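Re: [manip-bench] Steyn vs. Rillura hands, controller settings
List: manip-bench
Attachments: 3

On the list in April, the Dundier bench wrote:

> We are deciding between the Rillura five-finger hand and the Steyn
> two-jaw for tabletop work. Two questions for anyone running either:
>
> 1. Does the five-finger hand earn its wiring on handled objects,
> or does the jaw do as well with a better approach angle?
> 2. Are the wrist cameras usable once the fingers close? Ours lose
> the object almost completely with the Steyn.
>
> We are on controller build 1843 and have not moved to 1874 yet.

We have had the Rillura pair on the Teltcombe bench long enough to answer most of this. Numbers are from build 1874 unless I say otherwise.

Camera question first. The wrist view on the Rillura looks along the back of the hand toward the fingertips. With the hand partly curled you keep the tips and a strip of whatever is between thumb and fingers. Cloth is the hard case, as there is no fixed outline to servo on.
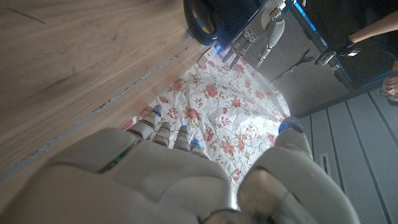
Wrist camera, hand over the rose-print cloth, fingers curled.

For cloth we gave up on closing by vision alone. We pick the contact point from the head camera, switch to the wrist view for the last part of the descent, and close on fingertip force. The Steyn jaw with the same routine is simpler to tune and pinches a single fold more repeatably. If cloth is most of your work, I would buy the jaw.

Handled objects go the other way. We used a mug, a Rubik's cube and a glue stick, on a table marked out with thin tape, and ran 31 mug attempts per hand with the start pose shifted between attempts. The Rillura dropped or lost the mug 2 times. The Steyn did noticeably worse whenever the handle was turned toward the palm, and changing the approach angle only helped if there was free space behind the mug. 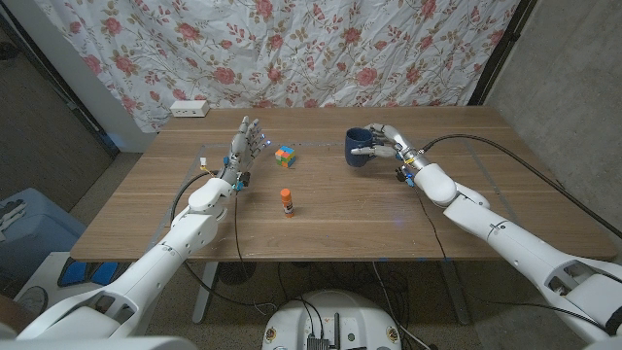

Cable routing cost us more time than grasp tuning did. Leave a long service loop at the wrist and check it at full reach before you run anything unattended. Our first loop was too short and tugged on the connector at the far corner of the table, which showed up in the logs as intermittent finger dropouts. We spent most of an afternoon blaming the controller for that.

On 1843 vs. 1874: the older build closes all fingers on one shared ramp. In 1874 each finger stops on its own threshold, and the thumb can be delayed. That matters on a round body, where a shared ramp lets the first finger to touch push the mug sideways before the thumb arrives. If you test the Rillura on 1843 you will be testing the ramp more than the hand. Please update before you compare – the config format is unchanged and our old files loaded without edits.

Back to question 2. Once the hand has closed on the mug, the wrist camera still shows the handle loop and the thumb contact, while the tips of the shorter fingers are partly hidden behind the body. Glossy surfaces give strong highlights, and our edge detector picked those up as rim until we fixed the exposure and lowered the gain. Auto exposure is not usable here. 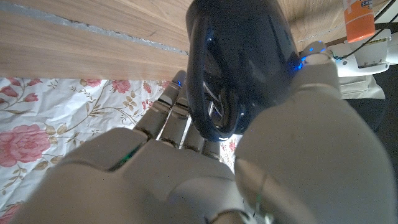
Settings we ended up with (Rillura, build 1874)

– Thumb delay: on, shortest step
– Finger stop: per finger, not shared
– Wrist exposure: fixed, set with the mug already in the hand
– Head camera: used for the approach only
– Lift: slow for the first part, then normal speed

I have not tested the Steyn with the wider jaw pads. If Dundier has a set, I would like to see the same mug runs with the handle turned toward the palm. Our config and the start pose list are in the Teltcombe folder on the list archive.

Teltcombe bench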